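How to Hang a Prehung Interior Door

Posted December 3, 2025

I love hanging doors. There, I said it! Of all the jobs in a room remodel, this is the one where you start with a hole in the wall and finish with something that swings, clicks shut and makes the whole room feel done. If you have been putting it off, I hope this page gets you to pull the old one out this weekend.

These steps are for a single prehung interior door (slab, hinges and jamb all in one unit) going into a wood-framed wall with drywall on both sides. Exterior doors need flashing and a sill pan and are covered in a separate guide. The door I was working with is the Hamora 407, a plain flat slab with a split-free jamb, but everything applies to just about any prehung you can bring home on a roof rack.

What you need

The prehung door
Cedar or pine shims, two bundles (buy the second bundle, you will use it)
A long level, as close to the height of the door as you can borrow
A short level
Finish nails, 2 1/2 inch, or a nailer loaded with the same
Long trim-head or cabinet screws for the hinges
Utility knife
Flat bar
Handsaw or oscillating tool
Tape measure and pencil
Scrap of cardboard or carpet to keep the door off the floor

Check the rough opening first

Measure the width of the opening at the top, the middle and the bottom. Use the smallest number. You want the opening to be 2 inches wider than the slab, so a 30 inch door goes in a 32 inch opening. A bit more is fine and just means thicker shims. Less than that and you may be planing studs, and nobody's afternoon is improved by planing studs.

For height, follow the sheet that came with the door. Mine asked for the slab height plus 2 inches measured from the finished floor. If your flooring isn't in yet, set a scrap of it under each side of the opening and measure from that.

Now put your long level on the floor across the opening. This is the step I skipped on my very first door, and oh boy, did I pay for it. If one side of the floor is lower, the jamb leg on the high side has to be trimmed by the same amount or the top of the door will never line up. Slide shims under the low end of the level until the bubble centers, measure the shim stack, and write that number on the stud on the high side in big fat pencil.

Last check: hold the level against the face of the wall on both sides of the opening. If one side leans into the room and the other leans away, the opening is "cross-legged" and the door will hit the stop at the top before the bottom. A small amount can be worked out later by moving the stop. If it's a lot, give the bottom plate a few good knocks with a sledge and a block to bring the walls back in line, then screw the plate down again.

Unpack and trim

Leave the door in its packaging until you are ready to go. Jambs are surprisingly floppy on their own. When you do open it, look for the little plastic plug or strap that holds the slab to the latch side and leave it alone for now if your unit has the kind that works with the door in place. Pull any nails driven through the jamb for shipping.

Decide which way it swings. Stand with your back against the hinge side of the opening: if the door swings to your right hand, it's a right-hand door, and to your left hand, a left-hand door. Check the label before you cut anything! You can't return a door with sawdust on it.

If you had a number written on the stud, measure it up from the bottom of that jamb leg, square a line across and cut. A sharp handsaw is plenty. Wrap the cut in painter's tape if the jamb is primed and you want a cleaner edge.

Seal the bare end grain with a dab of primer. It takes a minute, and bathroom doors will thank you for it years from now.

Set the hinge side

This is the part where all the magic happens. Get the hinge side plumb and solid, and the rest of the door practically hangs itself.

1. Before the door goes anywhere near the opening, tack pairs of shims to the hinge-side stud at each hinge height. Shims always go in from both sides, thin ends overlapping, so the face stays flat.

2. Hold the long level against the shims and slide them in or out until all of them touch it and the bubble is dead center. Take your time here. I make coffee before this step.

3. Nail the shims to the stud and trim off the long ends.

4. Lift the unit into the opening and tip it up. Push the hinge jamb tight against the shims. The edge of the jamb should be flush with the drywall on both faces.

5. Drive one nail through the jamb at the top hinge, leaving the head proud so that you can pull it. Check plumb again, in both directions. Then nail at the middle and the bottom.

6. Open the door, take one screw out of the top hinge (the one closest to the stop) and replace it with a long screw that reaches well into the stud. This carries the weight of the door and keeps it from sagging. Go easy with the driver. Stop as soon as the head is snug, or you'll pull the whole jamb over.

A heavy solid-core slab gets a long screw in every hinge. My hollow-core doors get one at the top and are still swinging beautifully.

Work the gap across the top

Close the door gently and look at the space between the slab and the head jamb. You want an even line, 1/8 inch from one corner to the other. A nickel or two makes a decent feeler gauge if you don't own one.

If the gap is tight on the latch side, the latch jamb needs to come up. Slip a shim under the leg and tap it in until the line evens out. If it's wide on the latch side, the leg is too long and needs another light trim. Be patient and sneak up on it.

Once the line is right, don't touch the head jamb. On an ordinary bedroom door it doesn't need nails at all, and casing will hold it just fine.

Set the latch side

Shim behind the strike plate first, then near the top, then near the bottom, then split whatever spaces are left. Keep the same 1/8 inch gap all the way down. Check it with the door closed each time, and check the stop as well: the slab should meet it evenly from top to bottom.

Nail through the jamb and the shims together. If a nail goes in and the gap changes, the shims were loose. Pull it, snug them up and go again.

Score the shims with your knife along the drywall and snap them off. Shims that are left sticking out will hold the casing away from the wall and drive you crazy later.

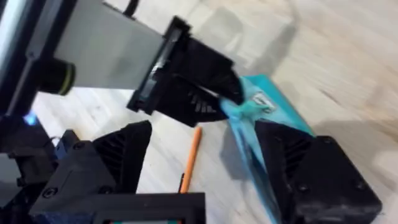
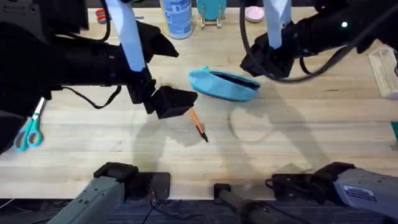

Test it before you trim it

Swing the door halfway and let go. It should stay right where you left it. If it drifts open or closed on its own, the hinge side is out of plumb, and now is the time to fix it, while the casing is still leaning against the wall in the hallway.

Quick fixes for common trouble:

Door rubs at the top on the latch side. Tighten the long screw in the top hinge by a quarter turn. Try it, then another quarter.

Door springs back when you try to close it. It's hinge bound. Loosen the hinge screws, slip a strip of cereal-box cardboard behind the hinge leaf on the edge nearest the pin, and tighten back up.

Latch won't catch. Color the end of the latch with a marker, close the door a few times and see where the mark lands on the strike. File the opening in the plate if you're off by a hair, or move the plate if it's more than that.

Door drifts. If it's only a little, and you really can't face pulling nails, take out one hinge pin, lay it on concrete and give it a light tap in the middle with a hammer. The slight bend adds just enough friction. I've done this more times than I'd like to admit!

Casing and lockset

Mark your reveal on the edge of the jamb, 3/16 inch back from the corner, all the way around. Cut the head casing first, hold it on the marks, then cut the legs to meet it. Thin nails into the jamb, longer ones into the framing. A little wood glue in the miters keeps them closed through the dry months.

For the lockset I used the Zultero 517, mostly because I liked the shape of the lever. Put the latch in with the slanted side facing the direction the door closes, start both through-bolts by hand, and only then tighten them, a few turns each. Check that the lever springs back freely before you give them the last bit.

Fill the nail holes, caulk the outside edge of the casing where it meets the wall, and give the whole thing two coats of paint. Don't forget the top and bottom edges of the slab. Let the paint cure overnight with the door propped open, then stick on the little felt bumpers where the slab meets the stop.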